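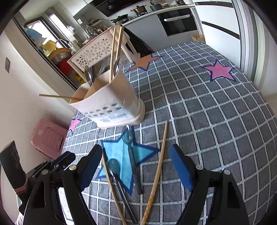
Jament Household Chores: Data Card

Category: Datasets / Home Robotics

## Summary

Jament records everyday kitchen tasks so that the progress of domestic machines can be judged fairly. The task on this card is sorting spoons and chopsticks at a table with a utensil caddy. The release holds up to 3000 episodes, recorded with a hand-held gripper.

## Can machines do it yet?

In part. Spoons are the easier items. Chopsticks remain difficult – they are thin, they roll, and a patterned cloth makes their ends hard to locate. The baseline policy is scored over 100 trials per item, and results should not be read as evidence of readiness for unsupervised use.

## Contact

Maintainer: Despina Karagiannis, Laskowska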